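Showing Is Cheap, Knowing Is Expensive
Speaker notes, Lindiwe Botha, January 11, 2021

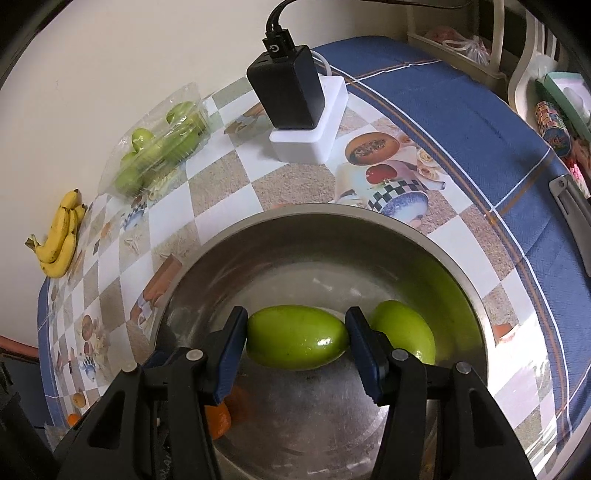 Slide 1. Hand-held gripper, green fruit, steel bowl.

Leave the slide up while people sit down. Don't introduce it. Start talking when the door closes.

Opening. I was asked to speak in favor of teaching robots by demonstration, and I said yes before I read the email properly. I do this work every week. I'm still going to spend most of my slot on what bothers me about it. If you came for the hopeful version, the speaker after lunch is good.

Ask for hands: who has collected demonstrations themselves? Who has only used a set that somebody else collected? (Expect far more of the second. Say so.)

Point at the slide. One fruit between two blue pads, held end to end. Another one next to it in the bowl, partly behind the finger. Any person in this room can manage that grasp with the tool in their hand. The question for the next half hour is what a robot gets out of it.

Slide 2. Two ways to show a task.

By hand: you carry the gripper, you do the job, the recording goes into the pile. By remote control: the arm does the job and you drive it from a chair. Keep this short, most of them know it.

The sales line for the first one is speed. True, it's fast. With the tool in my hand I forget it's there after a few minutes, and that is my first complaint. I start using my shoulder. I lean over the table. I twist my wrist in ways the arm we own can't copy. The recording looks lovely and a fair part of it is no use to a machine bolted to a bench.

The sales line for the second is that whatever you recorded, the robot can do, because the robot did it. Also true. But everyone drives badly. People stop, back up, hover above the thing, and go in from the top every time since it feels safe. Then we train on it and act surprised when the arm hovers.

Pause here. Somebody usually wants to argue. Let them, one question only.

Slide 3. The Plorudard numbers.

Plorudard was our kitchen sorting project. We finished the collecting in June with 3357 demonstrations, all hand-carried. That number went on a poster. I was against the poster.

What I'd have put on it: we ran 217 trials on the real arm afterward, and 102 of them ended with the right item in the right place. Less than half. Say the two numbers slowly and don't soften them.

Someone will ask whether more demonstrations would have fixed it. I don't know. Neither does anyone who tells you yes. We never ran the test that would answer it, which would be to hold the table, the lights and the people fixed and only change the amount. We changed everything at once, like everyone does.

Slide 4. Look at the table again. (Go back to slide 1.)

Let them look for a bit. Printed covering, checks, halved papayas in the print, a red fruit, blue-and-white dishes. There's green in the wall of the bowl that is only a reflection. There's a bright patch of light to the right where the checks wash out.

My point: a person sorts all this out without trying. You never reach for a printed papaya. And so the demonstration contains nothing at all about why you didn't. It shows a hand going to the green thing. Maybe the model learns fruit. Maybe it learns "green, near steel." From the recordings alone I can't tell you which, and I'm suspicious of people who say they can.

The usual answer is variety. More kitchens, more cloths, more bowls. I half believe it. Variety helps when somebody planned it. When it's just whatever happened to be on the table, you get a lot of difference in things you didn't care about and none in the thing you did. In Plorudard almost every pickup was of something that sat still and could be reached from above. We had a wonderful range of tablecloths.

Slide 5. Who is doing the showing?

We had 24 people carrying the gripper over the project. I could pick out several of them from the motion alone. One squeezed everything as if it might get away. Another set things down so gently that the recordings ran twice as long, and longer recordings count for more in training if you don't correct for it. We didn't correct for it until very late.

Nobody was told how to hold a fruit. End to end or across the middle? Both work in the hand. Average the two and you can get a grasp that's neither, with the pads sliding off the shoulder of the thing. We wrote instructions in the second half. Results got a bit better. People also got bored, and bored people make odd data too.

Slide 6. Failures we threw away.

This is the part I'd keep if they cut me to ten minutes.

When a person dropped something, they stopped the recording and started over. Sensible, tidy, and a mistake. The robot drops things all the time. It had never seen a drop, so it had never seen anyone recover from one. It closed on air, then carried the air over to the tray and let go very carefully. (Play the clip. It gets a laugh. Wait.)

For Fluvarico, the follow-up, we're keeping the drops and asking people to carry on as they would at home. Too early to report. If anyone asks for a number, say there isn't one.

Slide 7. What I'd accept as evidence.

Trials on a table nobody collected on. Trials counted by a person who didn't train the model. The failures shown at normal speed, beside the good ones. How long a helper stood by the arm, and how often they reached in. That last one is missing from nearly every talk I've sat through, including two of mine.

If running long, skip to the helper point and drop the rest.

Slide 8. Close.

I still think showing is a good way to start. Writing out that fruit pickup as rules would take me a month and it would break on a lemon. I just want us to stop treating the size of the pile as the result.

Questions. Likely ones:
Cost per demonstration – I have the hand-carried figure only, don't guess the other.
Mixing hand and remote data – we tried it briefly, badly, and I wouldn't draw anything from it.
Can they have the recordings – ask me afterward, the consent forms differ between the two halves.

Leave slide 7 up during questions, and return the clicker to the front desk.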